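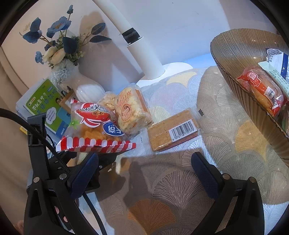

Rice crackers and puffed rice snacks

Rice crackers are crisp, bite-sized or palm-sized snacks made from rice or rice flour. They belong to a wide family that takes in baked crackers, fried puffs, pressed cakes and sweet wafers, and they are eaten across East and South-East Asia and, more and more, everywhere else. Few foods get so much variety out of a single grain. The same handful of rice can end up as a glassy, soy-glazed disc, a feather-light puff that vanishes on the tongue, or a knobbly cake sturdy enough to carry a slice of cheese.

Ingredients

Most rice snacks begin with either ordinary table rice or glutinous rice, the sticky kind. Ordinary rice gives a firm, snappy bite. Glutinous rice swells far more when heated and makes a lighter, airier cracker. Despite its name it contains no gluten, although the finished snack may, as soy sauce is often brewed with wheat.

Oil, salt and sugar are the usual additions. Savoury kinds may be seasoned with seaweed, sesame, prawn, chilli or cheese powder. Sweet ones are often dusted with icing sugar, and a snow-like coating over a lightly salted base is one of the happiest combinations in the whole snack cupboard.

How they are made

For a traditional cracker the rice is soaked, ground, steamed and kneaded into a dough, then rolled, cut and dried. Drying is the slow part, and the one that matters most. A piece that is too damp will turn leathery in the oven, while one that is too dry refuses to rise. During baking or frying the remaining water turns to steam and pushes the dough apart, leaving the tiny bubbles that give the cracker its crunch.

Puffed rice cakes skip the dough altogether. Whole grains are heated under pressure in a mould, and when the pressure is let go they burst and lock together in one go – a wonderfully noisy process if you ever get to stand near it! The grains stay visible in the finished cake, which is why the surface is so bumpy. Some sweet versions are held together with syrup instead, and these are chewier and heavier.

Main types

Baked crackers are usually round or oblong and brushed with a glaze while still hot. They are the hardest of the group and the best with tea.

Fried puffs are light, rough and irregular, with plenty of hollows to catch the seasoning.

Puffed cakes are pale and mild, and come plain or with a topping such as chocolate or yoghurt.

Thin crackers and wafers are baked in flat sheets and stacked in a long packet. Many are made partly or wholly from wheat flour, so they are cousins of the rice cracker more than true members, but they are generally sold on the same shelf and eaten on the same occasions.

Packaging

Clear plastic is very common, as shoppers like to see the colour and size of what they are buying. Large bags of puffs leave the pieces jumbled together, while brittle wafers are packed in neat stacks that support one another. Many makers also wrap the pieces singly or in pairs inside the outer bag. It makes for more rubbish, but it does keep the last cracker as crisp as the first.

Serving

Rice snacks need no preparation and are often simply put out on the table, in their packets or tipped into a bowl, for anyone who drops in. Green tea, barley tea and cold beer are all fine company. Crushed crackers make a splendid coating for fish, and broken ones can be scattered over soup or a bowl of plain rice just before eating.

At Brirkthorpe the snack has a small yearly event of its own. The Killel cracker table is held on a Friday evening in October, and visitors bring a packet to share. It was started by Tapio Riihimäki, a retired baker, with 4 kinds on a single tray, and the most recent table had 21. His own favourite is a sesame cracker toasted for 2 minutes under the grill and eaten straight away, before the seeds have stopped popping.

Storage

Damp air is the great enemy. An opened bag should be folded down tightly and clipped, or its contents moved to a tin with a close-fitting lid. The fridge is a poor choice, as moisture can settle on the pieces whenever they are taken out. Crackers that have gone soft can often be rescued by a few minutes in a low oven, followed by cooling on a rack – they crisp up as they cool. Glazed and sugared kinds need watching, for they scorch easily.

See also

Prawn crackers
Popped grains
Wafer biscuits
Tea-time snacks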